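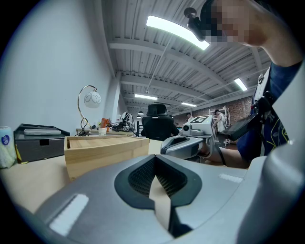

Gráinne Moriarty schreibt, ein Bettlaken halte auf der Demo keine zwei Stunden, sie habe es dreimal probiert und kaufe jetzt nur noch fertige Plane.

Kann man machen. Ich bezweifle trotzdem, dass es am Laken lag. Meistens liegt es an den Ösen, an den Stangen oder am Wind, und mit denen hat man bei der Plane genauso zu tun. Seit dem Streit um die Buslinie 37 sind bei uns in Sorkeveck so viele Transparente gemalt worden, dass ich inzwischen eine Meinung zu den Tipps habe, die im Netz dazu herumgereicht werden. Ein paar taugen etwas. Viele hat offenbar jemand aufgeschrieben, der nie mit so einem Ding um eine Straßenecke gegangen ist.

Stoff

Alte Bettlaken aus Baumwolle sind in Ordnung, wenn sie noch Substanz haben. Gegen das Fenster halten: Sieht man in der Mitte deutlich mehr Licht als am Rand, ist der Stoff durchgeschlafen und reißt genau dort. Spannbettlaken aus Jersey bitte gar nicht erst anfangen. Der Stoff dehnt sich, und aus jedem O wird ein Ei.

Dass man den Stoff vorher waschen soll, steht überall, und in diesem Fall stimmt es. Ohne Weichspüler, der stößt die Farbe ab. Gebügelt haben wir einmal und dann nie wieder. Wer auf einer glatten Unterlage arbeitet und das Laken mit Kreppband straff zieht, kann sich das Bügeleisen sparen.

Farbe

Der Klassiker unter den schlechten Ratschlägen ist die Wandfarbe mit einem Schuss Spülmittel, »damit sie geschmeidig bleibt«. Wir haben beides nebeneinander auf demselben Laken ausprobiert. Geschmeidiger war nichts, dafür hat die Farbe mit Spülmittel beim ersten Nieselregen Schlieren gezogen. Weiße Dispersionsfarbe mit Abtönfarbe gemischt funktioniert, wenn man sie dünn aufträgt. Zwei dünne Schichten. Eine dicke bricht beim Zusammenrollen und rieselt danach durchs Treppenhaus.

Acrylfarbe ist besser und teurer. Ob es die teure sein muss, glaube ich nicht. Ivone Fagundes schwört auf die Stofffarbe von Mevent und hat mir eine Dose mitgegeben. Sie deckt gut, das gebe ich zu. Auf zehn Meter Abstand sehe ich keinen Unterschied zur Abtönfarbe aus dem Baumarkt, und näher kommt einem Transparent selten jemand.

Unter den Stoff gehört Malerfolie, und darauf eine Lage alter Karton. Nur Folie reicht nicht: Die Farbe drückt durch, sammelt sich darunter in Pfützen und kommt an einer Stelle wieder hoch, wo man sie am wenigsten brauchen kann. Zeitung klebt fest.

Buchstaben

Frei Hand sieht nach Kindergeburtstag aus, auch wenn die Leute behaupten, das wirke so schön spontan. Am einfachsten: Grundlinie und Oberkante mit einer Schlagschnur abschlagen, Kreide statt Graphit. Dann die Buchstaben mit Schneiderkreide vorzeichnen und zwar von der Mitte nach außen. Den mittleren Buchstaben auszählen, Leerzeichen mitzählen. Beim ersten Transparent für die 37 haben wir links angefangen, und rechts stand dann »BLEIB« mit einem winzigen T darunter.

Strichstärke mindestens 7 cm, wenn man es von der anderen Straßenseite lesen soll. Ich weiß, dass in manchen Anleitungen 3 cm genügen. Gehen Sie einmal über den Marktplatz und schauen Sie zurück.

Mit dem Beamer vorzeichnen geht auch, falls jemand einen hat. Man steht sich dabei dauernd selbst im Licht, und wenn einer gegen den Tisch stößt, passt die zweite Hälfte nicht mehr zur ersten. Für ein Logo lohnt es sich. Für vier Wörter würde ich die Schlagschnur nehmen.

Ösen und Saum

Jetzt zu der Stelle, an der bei Frau Moriarty vermutlich der Ärger anfing. Eine Öse im einfachen Stoff reißt aus, egal wie gut der Stoff ist. Der Rand muss umgeschlagen werden, zweimal, und in den Umschlag kommt ein Streifen Gurtband oder notfalls ein Stück vom alten Hosenbund. Erst dann lochen. Ösen alle 20 cm klingt übertrieben. Bei uns hat es gehalten, bei größerem Abstand hing der Stoff durch wie eine Girlande.

Wer keine Nähmaschine hat, liest gern den Tipp mit dem Heißkleber. Den können Sie vergessen, jedenfalls im Sommer. Ein dunkles Transparent in der Sonne wird warm genug, dass der Saum von selbst aufgeht. Textilkleber hält länger, ich würde trotzdem mit der Hand nähen, grobe Stiche, doppeltes Garn. Schön muss das nicht sein.

Windlöcher

Halbmonde in den Stoff schneiden, damit der Wind durchkann: Das glaubt jeder, und ich habe es auch lange geglaubt. Gemerkt habe ich davon beim Tragen nichts, außer dass der Stoff an den Schnitten weiterreißt. Adebayo Oyelaran widerspricht mir hier und sagt, bei seinem großen Transparent am Brückengeländer habe es sehr wohl geholfen. Möglich. Dann aber bitte die Schnittenden mit Zickzack sichern. Und was an ein Geländer soll, vorher bei der Gemeinde anfragen, sonst ist es am nächsten Morgen weg.

Stangen

Besenstiele sind zu kurz, Bambus aus dem Gartencenter splittert beim Absägen. Rundholz vom Zuschnitt, Enden mit Schleifpapier gebrochen, fertig. Teleskopstangen rutschen, da kann auf der Packung stehen, was will. Für eine angemeldete Demo lohnt ein Blick in die Auflagen, dort steht oft, wie lang und wie dick die Stangen sein dürfen. In Tretora war bei uns auch das Material vorgeschrieben, Metall ging gar nicht.

Flecken

Frische Dispersionsfarbe geht mit kaltem Wasser und Gallseife aus der Hose. Warmes Wasser macht es schlimmer. Ist sie trocken, hilft manchmal Spiritus, an einer verdeckten Stelle testen. Haarspray, das so oft empfohlen wird, hat bei mir einen zweiten Fleck um den ersten gelegt.

Aufbewahren

Rollen, mit der Farbe nach außen, auf ein Papprohr aus dem Teppichladen. Gefaltet kleben die Flächen aneinander, gerade bei Dispersionsfarbe, die nie ganz aufhört, ein bisschen klebrig zu sein. Backpapier dazwischen hilft. Talkum hilft auch und staubt entsetzlich.

Nachtrag Juni 2023: Olga Quintana fragt, ob man ein altes Transparent überstreichen kann. Einmal ja, danach wird der Stoff steif wie ein Brett. Unser erstes ist inzwischen Unterlage für die neuen. Für den Termin im Juli fehlt noch Rundholz, wer welches im Keller hat, bitte melden.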